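Is a Refill Really Greener? Alfredo Javier Wants to See the Math

Alfredo Javier has spent most of February reading the fine print on refill programs, and he is not in a generous mood. He runs the shopping column for the Tarnalstead newsletter, and readers keep asking him whether they should sign up with Cetar, the company that mails soap refills to your door.

"I tell them I don't know," he says. "And I don't think Cetar knows either."

The company's website says a household can avoid 136 bottles. I asked him over what period. He laughed. "Exactly. A year? A lifetime? It doesn't say. I wrote to them twice and got a coupon."

He has the same complaint about Trutetti, which sells a starter kit and then refills in pouches. The pouches can't go in the curbside bin in Tarnalstead. You are supposed to save them up and mail them back. Javier polled his readers and got 1,595 replies, most from people who had tried a refill plan. Plenty liked the soap. Very few had ever mailed back a pouch.

I put it to him that a survey of newsletter readers doesn't prove much. People with a gripe are the ones who write in.

"Sure," he said. "So don't trust mine. But ask the companies for theirs, and see what you get."

What about the shop on Sivakumar Street, where you bring your own container and pay by weight? He likes that one better, though he wouldn't call it cheap. He paid roughly 4 dollars more than he would have at the supermarket, and he drove there. "If I drive across town to fill one bottle, who am I kidding?"

I'm less sure than he is that the drive cancels everything out, and he had no figures for that part. When I said so, he shrugged and changed the subject to lids.

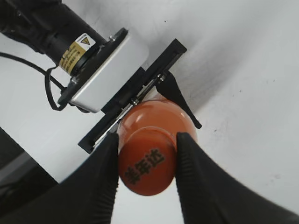

What he does at home

Javier keeps old bottles until they leak. He buys the largest jug on the shelf and pours from that. "It's boring. There's no subscription, so there's no ad for it."

Would he ever recommend a refill plan? He thought about it for a while. "If they tell me where the pouch ends up, maybe. I'd want it in writing."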